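From: Clem Prendergast
To: Home Automation Chat list
Subject: Re: [homeauto] So when do I get my robot to do the tidying?

Yao-tsung Fung wrote:

> My sister-in-law has just paid 400 dollars for a second robot vac because
> the first one can't do stairs, and neither can the second one. Got me
> wondering. We've had dishwashers forever. Is there anything out there,
> even in a lab, that could clear my kitchen table of a morning and put
> things back where they live? I don't mean a video with music over it.
> I mean would you leave it alone with your stuff.
>
> Yao-tsung

G'day Yao-tsung and all,

Short answer, no, I wouldn't leave it alone with my stuff yet. Longer answer follows, get a cuppa.

I've been mucking about with this in simulation since January (the shed is too cold in the evenings and the sim runs on the computer in the spare room, so it suits me). The task I set myself is pretty much yours: a table with too much on it, and everything has to end up somewhere sensible. Kwok-wai Lui put me on to the idea of filling the table with stuff that has no business being together, as that's what a real table looks like by the end of the week. Trophy, calculator, tissue box, pot plants, a kid's stacking rings, drink bottles, the lot.

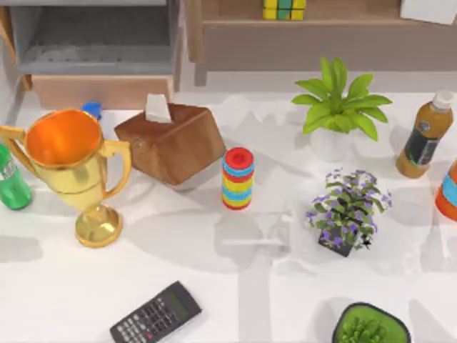

What surprised me is which bits are easy. Anything box-shaped is a doddle. A tissue box sitting at an angle, no worries, the planner turns the wrist and off it goes. Though if it comes in from the top it grabs the tissue, and then you've got a tissue and no box!

Plants are the real mongrels. A leafy one hides its own pot from above, so the thing has to guess where the hard part is, and my planner guesses leaves nearly every time. In the sim the leaves are stiff and nothing tears, so it looks like a win on the score sheet when at home you'd be sweeping up potting mix. I stopped trusting the score after that and started watching the replays, which is slow going but much more use.

Shiny things are the other one. Gold cup with a bright inside, two handles sticking out, and something small tucked in behind it. It either misses the bottle at the back altogether or goes for it and bowls the cup over on the way through. My last batch was 100 runs and it cleared the whole table in 20 of them. I was chuffed with that until my daughter pointed out she'd be sacked for it.

And then there's the "where they live" part of your question, and I've got nothing for you there. Mine has one shelf and one drawer and I told it what goes in each. At your place it would have to know that the calculator belongs to whoever's doing homework and shouldn't be put away at all.

Wing-sze Wei was telling me they've got two arms on the packing line at the Tenville plant and they do good work, but it's the same carton over and over and someone still has to sort out the odd ones. Gitau, you were out there too, weren't you? Did they ever get the mixed bins going, or is that still done by hand? I'd love to hear what grippers they settled on.

If anybody wants my table layout files I'm happy to send them, just sing out off-list as the attachment is too big for here. They're rough and the bottles sometimes start on a lean. I've also got to fix the window shadows, which are confusing the object detector no end when they fall across the white tabletop.

As for your sister-in-law, tell her to keep one upstairs and one down and she'll be right.

Cheers,
Clem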